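Search this site
Enter keywords
Go

Does the Corrigan Tap Room serve cider

My sister and I will be in Flitville in March and want to eat at the Corrigan Tap Room. I like beer but she can't have anything with barley in it. The menu online only lists drafts. Do they pour cider or wine, and do we need to book? We'd get there at 6.

Eamon Hanrahan

Yes to both. There are 19 taps and two of them are always cider, one dry and one sweet. Wine is by the glass, a red and a white, nothing fancy. Ask for the cider in a bottle if she is very sensitive – the draft lines get switched around and I don't know how well they are flushed. They don't take bookings for fewer than six people. At 6 you should get a table unless there is a game on.

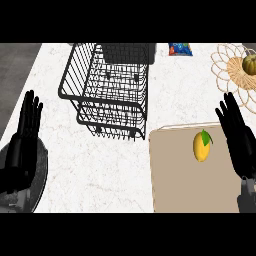 Marble countertop with a round dark gray pan

The kitchen is separate from the bar and closes at 9. The fries share a fryer with the beer-battered fish, so she should skip those. The roast chicken is fine, or it was when I asked.

grutance_mike

went last year, dont remember any wine. parking behind the building is free after 5

Dorkia Dan

They have wine. It's on the chalkboard by the restrooms, not on the printed menu. The dry cider was out when I was there, so call ahead if it matters.

3712 views

Related
Is there a dress code at the Corrigan Tap Room
Late night food in Flitville
Best patio bars in Dorkia
Is draft cider gluten free

Contact us | Copyright Grutance Local Help | Back to top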